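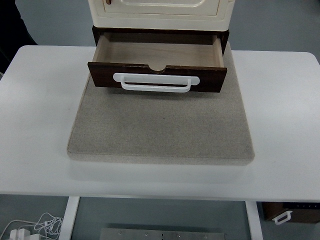 ¿Por qué un robot que ha abierto bien un cajón cientos de veces puede arrancar el tirador en el intento siguiente?
Porque el controlador suele dar por buena la posición de la pinza sin comprobar la fuerza que está ejerciendo. Si el cajón se atasca o llega a su tope, el brazo sigue tirando hasta alcanzar la coordenada prevista, y lo que cede es la pieza más débil.

Capítulo 7
Fallos por contacto en tareas con muebles articulados

7.1 Un caso de partida

El brazo Seol del laboratorio de Urnarcombe llevaba desde septiembre abriendo y cerrando los cajones de varios muebles pequeños. La tarea se consideraba resuelta. A las 16:40, durante una serie sin supervisión directa, el brazo cerró la pinza sobre el tirador, inició el retroceso y recorrió 14 milímetros antes de que el cajón se torciera en sus guías. El programa no registró ningún error. La trayectoria continuó y el mueble se desplazó sobre la mesa, volcó hacia delante y golpeó la muñeca del brazo. La parada de emergencia la pulsó Telmo Cuesta, que estaba en la sala contigua y oyó el golpe.

No hubo heridos. El sensor de la muñeca quedó inservible y el tirador se desprendió con uno de sus tornillos.

El informe interno, redactado por Nuria Moya, recoge que la fuerza de tracción llegó a 110 newtons. El límite configurado era de 40, pero se aplicaba solo durante la fase de aproximación. Al cerrarse la pinza, el programa pasaba a un segundo modo en el que ese límite no existía. El cambio se había introducido meses antes para evitar paradas falsas con un cajón más pesado, y quedó en la configuración general.

7.2 Qué falló

Conviene separar la causa inmediata de las condiciones que la hicieron posible. La causa inmediata fue mecánica: un cajón torcido opone una resistencia muy superior a la normal, y tirar con más fuerza suele agravar el atasco. Este fenómeno se llama acuñamiento y depende de la relación entre la longitud guiada del cajón y la distancia lateral del punto de tiro al eje central. Un agarre descentrado lo favorece.

Las condiciones previas fueron tres:

El límite de fuerza no cubría toda la maniobra.
El mueble estaba apoyado sobre una base blanda, sin sujeción al tablero.
El éxito se medía por la posición final de la pinza, de modo que un tirador arrancado contaba como cajón abierto.

La tercera condición es la más difícil de detectar. Al revisar los 3,280 intentos archivados, Ainhoa Gallardo encontró dos en los que la pinza había resbalado del tirador y completado el recorrido en vacío. Ambos figuraban como correctos.

7.3 Medidas adoptadas

El límite de fuerza se trasladó al controlador de bajo nivel, donde ningún modo de la tarea puede desactivarlo. Si se supera, el brazo detiene la tracción, afloja la pinza y espera la intervención del operador. No se permite el reintento automático.

Los muebles se fijan ahora a la mesa antes de cada serie. La apertura se confirma con una segunda medida, independiente de la posición del brazo, que compara el desplazamiento del frente del cajón con el de la pinza. Una diferencia superior a 5 milímetros interrumpe la prueba.

En los apartados siguientes se estudia el cálculo del umbral de fuerza, primero para guías rectas y después para puertas con bisagra, donde la dirección de tiro cambia a lo largo del recorrido.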